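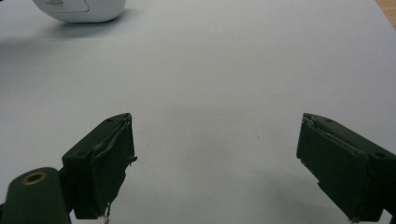
A new book of fashion and film-set photography by Damián Fuentealba arrives in December, and anyone with a soft spot for the old movie magazines will want to clear some space on the coffee table for it (a fair amount of space, too, as it's a big one). "Between Takes" gathers 131 of his pictures, many of them printed for the first time since they ran in the weekly supplements, and a good number that never ran at all.

Fuentealba came to Celirville as a young man to work as a darkroom assistant, and for 22 years he was the photographer actresses asked for by name when a studio wanted portraits done on location. He liked kitchens, back steps, parked cars and the long dull hour after lunch when the lights were being moved. Hardly anyone in his pictures is posing in the usual sense — they are reading the paper, pinning up a hem, or waiting for somebody to bring the coffee.

The best-loved of them were made at Lò, the lakeside village where the costume drama "The Glass Orchard" was filmed over one very rainy summer. The wardrobe department had brought 103 gowns and hardly a decent umbrella, and Fuentealba spent much of his stay under a hotel awning with the cast, photographing silk skirts tucked into rubber boots. Fashion editors have been borrowing that look ever since!

"I was never in a hurry, and I think that helped," he writes in the introduction. "People forget you after a while, if you sit down and have your sandwich like everybody else."

The book is published by Zurnby in a first printing of 2000 copies, with short captions by the photographer himself, some of them very funny and one or two rather tender. A selection of the prints will hang at the Stiddale gallery through the holidays, along with three of the gowns from Lò, freshly mended for the occasion. Fuentealba will be there on opening night to sign copies from 6 p.m., and admission is free.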